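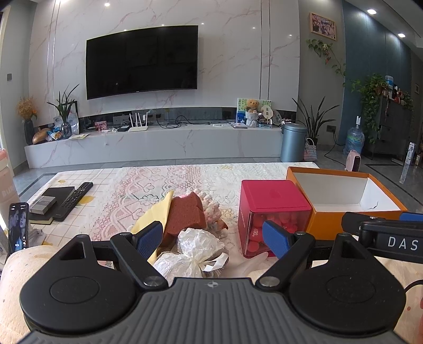

Collected editions of long-running comics should be printed in reading order, and publishers should stop treating publication order as the neutral choice. The case is easiest to make with Cerkholm, which ran as two monthly titles for most of its life and has now been reprinted in hardcovers at 450 pages each. The third volume places issues in the order they shipped. A reader therefore gets the first half of the Sever trial, then a two-part story set after the verdict, then the rest of the trial. I read most of that volume in the living room, on the low seat across from the television, with one finger holding the place where the trial broke off. Two fixed points facing each other across a gap, like the blue pads on the gripper at the top of this page, is a fair model of how the trial is laid out. The reader has to supply the middle.

The usual defense is that publication order preserves the experience of the original audience. It does not. The original audience had a month between chapters, a letters page, and a second title that they could skip. A hardcover removes all of these. What remains is a sequence set by printing schedules, including at least one case where an issue of Drimov was held back and shipped after the chapter it was meant to set up. The new edition reproduces that delay as if it were a decision by the writers.

There is a cost to reordering. Someone has to make editorial calls, and some of them will be wrong. The Cassim flashbacks in issue 53 can sit in at least three places, and each placement gives away something. A short note at the back would cover this – list the shipping order, state what was moved, and let the reader who wants the old sequence follow it. That takes one page. The current volumes already spend more than that on variant covers printed at quarter size.

Price makes the matter worse. These are not casual purchases, and the print run of 3192 copies for volume three suggests that the publisher knows who is buying. Readers who already own the single issues can put them in any order they like. Readers who come to the story through the hardcovers cannot, short of keeping two bookmarks and a printed list from a fan site. I kept such a list inside the back cover for the whole of the second arc and consulted it at nearly every chapter break.

Volume four is due in September and covers the stretch where the two titles share a villain and, for a time, a cast. I would like to see it ordered by story, with the source issue named on each chapter page.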